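About Urnness

Urnness is an egg grading and packing station supplying shops, bakeries and school kitchens. It was set up by Baiba Priedītis, who remains in charge of the site, and takes eggs from 14 farms. Sigita Petrauskas runs the grading room and is responsible for the written procedures used there.

We do not keep hens. Our work starts when a delivery reaches the intake door and ends when the packed cases leave on the delivery van. Feed, housing and flock health are matters for the farms, each of which is visited in July and again in winter. Farms joining us serve a trial period of 11 weeks, during which every delivery is inspected in full.

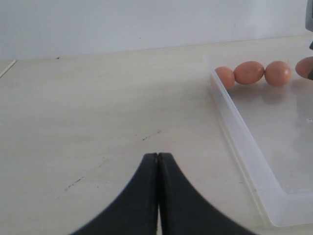
Grading is done by weight and by condition. Eggs are first passed over a lamp, a process known as candling, which shows hairline cracks, the depth of the air cell and any spots inside. Candling brown eggs takes more practice than candling white ones. A dark shell lets less light through, and with reddish-brown eggs such as the four in the shallow tray, fine cracks are easily missed by a new grader. Trainees therefore begin on white eggs and move to brown when their results agree with those of an experienced grader over 200 eggs. Shell colour has no bearing on grade. It depends mainly on the breed of hen and may become paler as the flock ages.

After candling, eggs are weighed singly and sorted by size. The scales are checked against test weights at the start of each shift and after any move. Eggs with cracked shells but sound membranes are kept apart and sent for processing. Leaking eggs are rejected and recorded against the farm's delivery number, so that a fault in collection or transport can be traced.

Storage is in two rooms. Hulberg is the intake store and Sproģis the dispatch store; both names were carried over from the building's former use. They are kept at the same steady temperature to prevent condensation when eggs are moved between them. Stock leaves in order of laying date.

Records are held in Temik, our own stock system, which replaced the paper ledgers. Each case label carries the farm number, laying date, size and grader's initials. Customers with a query about a case should quote the label in full. Farms may ask for their own grading results at any time.

Visits to the grading room are by arrangement with Sigita Petrauskas. Visitors who have been on another poultry site in the previous 2 days are asked to choose a later date.

Page last revised Oct 7, 2022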